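2026-04-26
Sustach Automation Laboratory, Cilosham - Operations Diary

The tin-handling trial was suspended this morning after an uncommanded release. On cycle 192 the gripper opened early and the tin dropped to the cardboard. No person was inside the marked area. The operator pressed the stop button and both arms halted as required.

The event log shows 2 brief losses of signal on the gripper line, each during wrist rotation. Staff suspect strain on the cable where it loops past the wrist - the same point noted in the October inspection. The connector was reseated and 8 slow cycles were completed without a fault. This is not considered sufficient evidence of repair.

Full-speed operation remains prohibited until a replacement cable is received from Talton. The incident report has been forwarded to the Kan office.

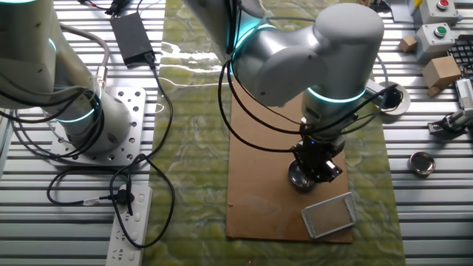
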